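Spelling With Blocks — Your Questions Answered

By Irina Onu for the Zollia play pages. Last updated 2023-07-19.

We get such lovely letters about the block game, and a good many of them ask the same things, so I have gathered the answers in one place. Do get a cup of tea first, as I do go on a bit.

What is the game, in a nutshell?

You write a short word on a little whiteboard, stand the board where everybody can see it, tip the letter blocks out on the floor and let the children find the letters and line them up. When the word is done, the blocks go back in the heap and you write another one. That really is all there is to it, and my two would happily have gone on until supper.

Which word should we begin with?

Three letters is plenty. I like colour words for the first few goes, and RED is my favourite of the lot, as most children have met it on a crayon long before they can read it. Leave CAT and DOG for afterwards, when they have got the hang of it.
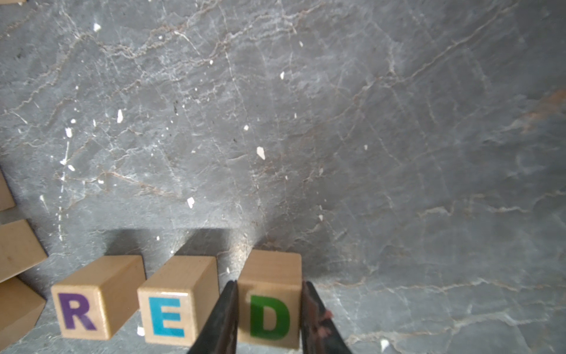 RED in plain wooden blocks, starting with a purple R.

Should I turn all the blocks the right way up first?

Please don't! Half the fun is in the turning. A letter lying on its side is a proper little puzzle, and a lowercase "d" can pass for a "p" until somebody picks it up and thinks about it. If your child is very new to letters you might set three or four of them straight to start them off — the rest can stay as they fell. 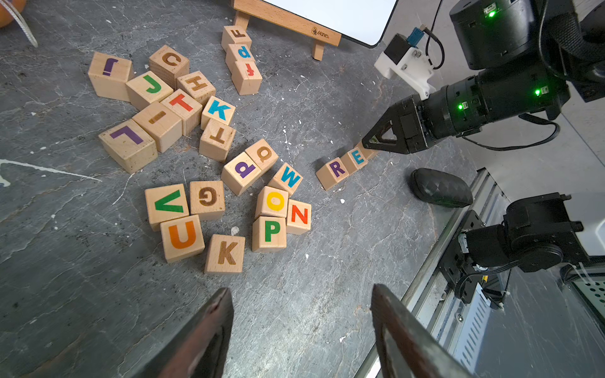
Letters every which way, near the foot of the easel.

Does it matter that capitals and small letters are mixed up together?

It hasn't bothered any child I have played with. Tincuța Matei, who kindly reads these pages over for me, prefers to sort hers into two bags, and if your school is strict about such things then by all means do the same. I am far too lazy, and I rather like the conversation you get when a small "a" turns up next to a big one.

How should I write the word on the board?

Large and plain, in capitals, with one pen colour. Go right across the middle and leave a good space between the letters. Joined-up writing can wait a year or two.

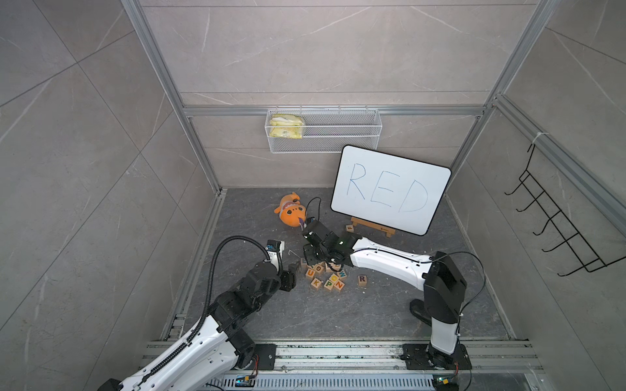 What can I use to clean the blocks?

A barely damp cloth and then a dry one, and leave them out on a towel overnight before you put them away. Don't soak bare wood, however sticky it has got, as it swells and the edges go rough.

Can a soft toy join in?

Oh, very much so. A plush friend sitting by the board makes a patient audience, and shy children will often read the word out to a toy when they wouldn't dream of reading it to me. Octavian Filip wrote to say his daughter lets hers choose the next word, and it is nearly always a snack.

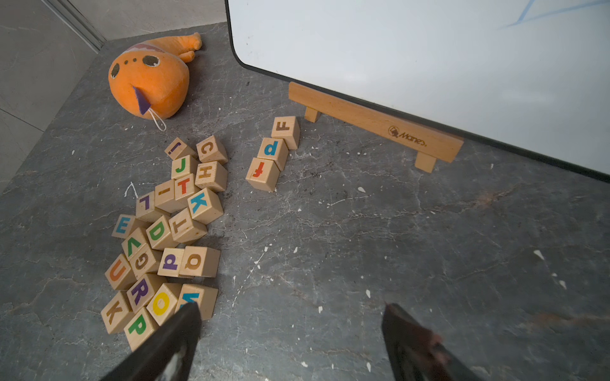 Clearing up afterwards

Do you have a trick for getting the blocks picked up?

Call them home by letter. "Who can find me a K?" works far better than "tidy up now", and any stragglers can be called by colour instead.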